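Notes from the simulation side, Monday

The pick cell at Perkby goes live in January, and most of my week has gone into what happens before a policy gets anywhere near it. We run every candidate build through 2000 simulated episodes. The rooms are generated: wall color, floor material, furniture, plants, clutter. Anything that scores well in only one room is sent back.

Until last spring Lensa Alemneh and Mitiku Kahsay reviewed failed episodes by hand, 8 hours a day between them. A script now sorts failures by type and flags the ones it can't place. Lensa reads those. Mitiku moved to scene authoring, which he had asked for twice.

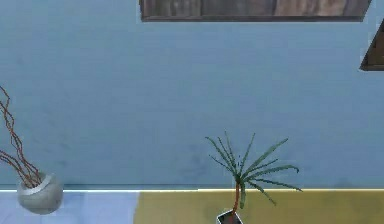 The sorting script is wrong often enough to matter. It confuses a planning timeout with a perception miss when both land in the same episode, and the fix depends on a logging change that Skenlow has not shipped. In the meantime Lensa keeps her own spreadsheet of corrections, and I merge it every evening at 5.

What changed for the people is mostly the shape of the day. Review used to be steady and dull. Now it comes in bursts after each nightly run, and the cases are all hard ones. Lensa says she is more tired at noon than she used to be at closing. We have moved her to two review blocks with a gap between them, and I have asked for the same arrangement to be written into the Perkby staffing plan.

Next build is Preten 2. Texture randomization is unchanged. Lighting ranges are wider.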